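Section 4: Your first kitchen session

Okay, you've got the simulator installed, you've survived the login page, and you have the club's Wumimus settings file sitting in your downloads folder. This is the part I like best! By the end of this section you'll have driven a robot around a kitchen, grabbed something small, and saved a run that our club's training script can read. I wrote this for new members of the Zanddale Robotics Club, so if you've done a season already, skip to step 9 (that's where the saving rules changed).

Last updated December 17, 2025.

Before you start

You need a laptop with a real mouse. Trackpads work in theory, but I tried it for an evening and my wrist complained for two days. Close your browser tabs too, especially the video ones. And have your member number handy, the one Kirstin Paterson emailed you when you joined.

Loading the kitchen

1. Open the launcher and choose Hullard from the list of kitchens. The others are for the April competition and they load slower.

2. Set the shadow quality to Low. Shadows get jagged, stair-steppy edges on this setting and it looks a bit rough, but your arm will move when you tell it to. You can go back to High when you're recording something to show your family.

3. Press Reset once, wait for the status light to go green, then press it again. Yes, twice. The first reset loads the room and the second one puts the arms where they belong.

Note: If the light stays yellow, quit and start over from step 1. Clicking Reset a third time will only make it sulk.

Picking something up

4. Switch to the wrist view with the 2 key. You'll be looking past the two fingers at whatever is between them, and it takes a minute to get used to. I still tilt my head.

5. Bring the fingers down slowly on both sides of the object. Tap the close key, don't hold it. Each tap moves the fingers a little, and you want to stop when both of them are touching.

6. Lift straight up a short way and pause. A small round thing like the shaker is good practice, and if you can keep it steady with the holes facing you, you've got a decent grip.
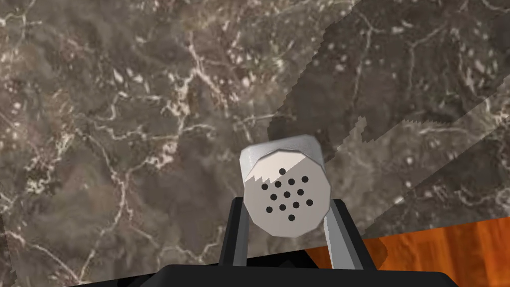
What if the object keeps slipping out when I lift?

Set the grip force to 300 in the side panel and try again from step 5. If it still slips, you're probably catching it too near one end, so open up, shift toward the middle, and close again in small taps.

Caution: Don't crank the force past 300 to fix a bad grip. The simulator lets you, and then the object shoots off across the room and the run is ruined. (I lost a whole afternoon of runs this way in my first month, so please learn from me.)

Moving along the counter

7. Go back to the wide view with the 1 key. If everything comes up slanted, you can press Level, or leave it alone and work that way. The recording doesn't care which way up you like your kitchen.

8. Pick which arm you want with Q for left and E for right, and park the other one up and out of the way with its fingers open. Then reach over the front edge of the island with the arm you chose. Come in from above, fingers pointing down at the stone, and go slower as you get close. The small white bowl is my favorite second target, and there's plenty more on the island to work up to: the red fruit, the tall bottle, the soap dispenser with the orange pump. Save the clear glass for last. It's really hard to judge where its edges are!

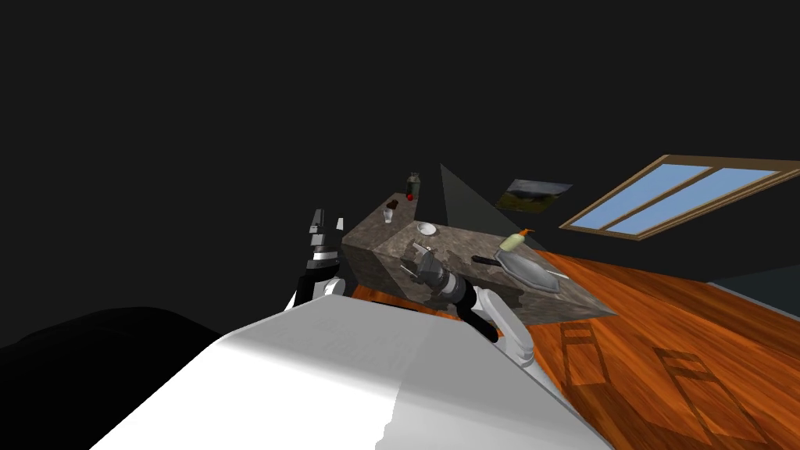
Dougal Buchanan wrote back after trying this part that he'd add one thing: practice the reach with no target at all first, ten or so passes over bare stone, until you stop bumping the counter. He says his grabs got much better once he did that, and he wishes he'd started there.

I've folded that in as a warm-up, and I do it myself now. Make it 10 passes and then go for the bowl.

Saving your run

9. Press Stop before you press Save. The old version stopped for you and the new one doesn't, so if you forget, you'll get a long tail of the robot doing nothing.

10. Name the file with your member number, then the kitchen, then the object, with dashes in between. Mine would be 904-hullard-bowl. No spaces and no capitals, please, the script chokes on both.

11. Drop it in the Arruda folder on the club drive. Leave other people's files where they are, even the ones that look broken.

Note: A run can't be longer than 4,000 steps. The counter is in the bottom corner of the launcher window and turns orange when you're getting close. Short runs are fine, and a clean short one is a lot more useful to us than a long wobbly one.

If you get stuck, post in the help channel with your file name and which step you were on. Larasati Hutapea and I both check it most evenings. Section 5 covers using both arms together, and you'll want a few saved runs in the folder before you try it.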